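4. Bathroom shelves and the persistence of the good brush

Households in the Isuline survey were asked which grooming objects they had kept for more than five years. We expected razors, or perhaps mirrors. The 761 diaries we coded were mostly loyal to wood, and rather sentimental about it. 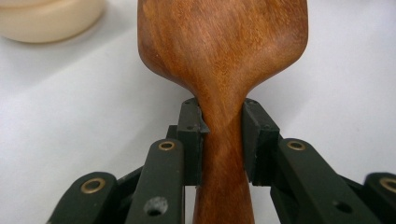 Pieter Van Hecke, commenting on an early draft, objected that loyalty was too grand a word for failing to throw something away. We have kept the word and added a column for inertia, which 109 diarists ticked with no visible shame.

Wooden hairbrushes did especially well. Respondents praised the warmth of the handle and the rounded pins, and forgave almost everything else — including, in 28 diaries, an admitted indifference to whether the brush worked. 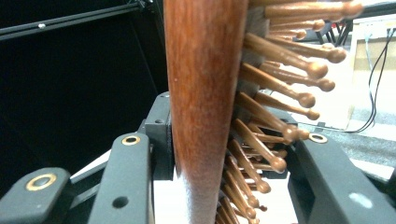

Price explained little of this. Owners of inherited brushes and owners of supermarket ones wrote about them in much the same terms, though the first group took longer to get to the point. 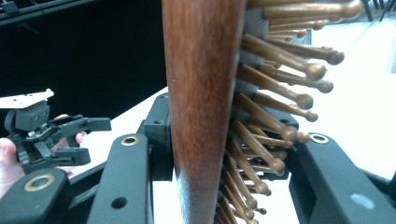 4.1 Keeping and displaying

A kept object has to live somewhere. In Dreritz, where bathrooms are small, brushes shared space with toothbrush cups and were moved daily, with complaints. Van den Broek calls this "shelf diplomacy," a term we borrow with some envy.
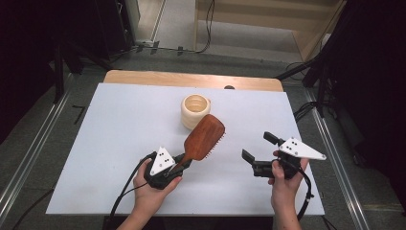 Figure 3. Wooden paddle hairbrush and ribbed cup.

Diarists with larger bathrooms moved their brushes less and mentioned them less. We return to this in Section 5.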